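Do You Need a Water Filter? I Tried to Find Out

My neighbor Corina Cozma stopped me by the mailboxes in October to ask what I was doing about the water. I said I was drinking it. She gave me the look you give a man who says he doesn't wear a seatbelt.

She had just signed up with Filtura, which sells a canister that goes under the kitchen sink and a plan that sends you a new cartridge every few months. The whole thing came to 300 dollars for the first year. She let me read the brochure. It has a waterfall on the front and the word "pure" on every page, and I went through it twice looking for a sentence that said what was wrong with the water we have in Seltmont. There isn't one. There is a long paragraph about what "may be present in many municipal supplies," and you could drive a truck through that "may."

So I called the water department, which I had never done in all my years of living here. A pleasant man told me they put out a report every year and he could mail it to me or I could read it on the town website. I read it on the website. It's dull, and the tables are badly laid out, but everything they test for came in under the limit. Hardness was on the high side, which I knew from looking at my kettle. Chlorine was in there too, as you'd expect.

I'm not saying a town report is the last word on anything. It tells you what leaves the plant and what turned up at the sample points, and it can't tell you what your own pipes are adding. If your house is old enough to have lead in the line, test it. That's a real reason to buy a filter, a filter rated for lead, and I'd buy one tomorrow. Mine is copper all the way to the street. I paid for a lab test anyway, out of stubbornness, and it came back clean.

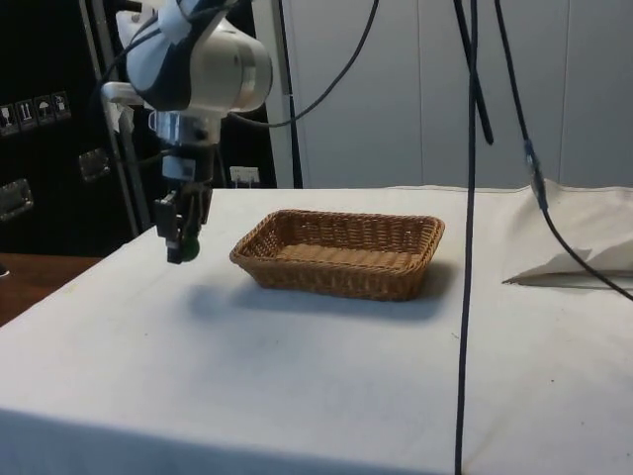

What bothers me is the home demonstration. Corina had one, and she talked me into having one too. The salesman put drops in a glass of my tap water and it turned yellow. He put the same drops in a glass of filtered water and it stayed clear. He let that sink in. I asked him what the drops were for and he said they "react to what's in there." What's in there is chlorine, which the town adds on purpose so that we don't get sick. The yellow proves that the water department did its job.

He also had a little meter that reads dissolved solids. My water scored high and his scored low, and he said the number out loud as if it were my blood pressure. Dissolved solids are mostly minerals. A bottle of Nustitz, the fancy mineral water he had in his own bag, would probably have made that meter sing. I offered to try it. He laughed and put the meter away.

Jeferson Barros, who put in our bathroom and has no dog in this fight, thinks half the filters he sees under sinks are doing nothing because the cartridge was never changed. He's pulled out cartridges that were 5 years old and slimy. I don't know if his half is a real half. But I can believe that people like buying a filter a lot more than they like crawling under the sink.

As for taste, fine. Some people can't stand chlorine. I filled a pitcher and left it in the fridge overnight, and by breakfast I couldn't taste any. Your water may be treated differently and the trick may not work for you. A plain carbon pitcher would take care of it for a lot less than 300 dollars.

Corina says her coffee is better. I had a cup over there and it was good coffee. It was good coffee last year, too. She's renewing, and I've still got the salesman's card on the fridge, because he wrote down a number for a place that descales kettles.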